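Ticket 974: White table, seam between panels
Opened by: Thenmozhi D'Souza
Assigned to: Niilo Koivisto
Status: Open (again)
Item: Grorkeck two-panel table, white

Problem as reported
There is a line across the table where the two panels meet. I can live with a line. What I can't live with is catching a fingernail on it every time I wipe the thing down. Two views of the top attached.

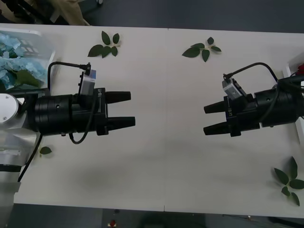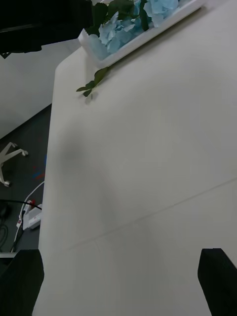

The seam shows in both, faintly. It is far less shy under a fingertip.

Update 1 — Niilo
Went over with a straightedge. The left panel sits a hair proud of the right one at the back, and they're level at the front. Tightened everything underneath that could be tightened, plus one bolt that turned forever and achieved nothing. Asked whether the blue flowers in the white tray could live somewhere else while I work. Was told they could not.

Update 2 — Thenmozhi
Better at the front, where it was already fine. Still catches at the back. The flowers are staying because Mirjam likes them, and Mirjam approves the furniture budget.

Update 3 — Niilo
Replaced the endless bolt (Niskanen part 2553, took over 26 minutes to find in a drawer labeled MISC). Panels now level at both ends. There is now a slight hump in the middle, so we have at least moved the problem to a more convenient location.

Update 4 — Kalevi Hämäläinen
Did anyone loosen the front bolts before tightening the back ones? The instructions say to. Page 60, under "Care and Cleaning," naturally.

Update 5 — Niilo
No.

Next steps
1. Loosen all the bolts, front first.
2. Press the panels together by hand, then tighten from the middle out.
3. Fingernail test, to be done by Thenmozhi, who has the fingernails.
4. If it still catches, ask Joonas about the Misow filler strip. He has one in Sirnberg and says it's "mostly white."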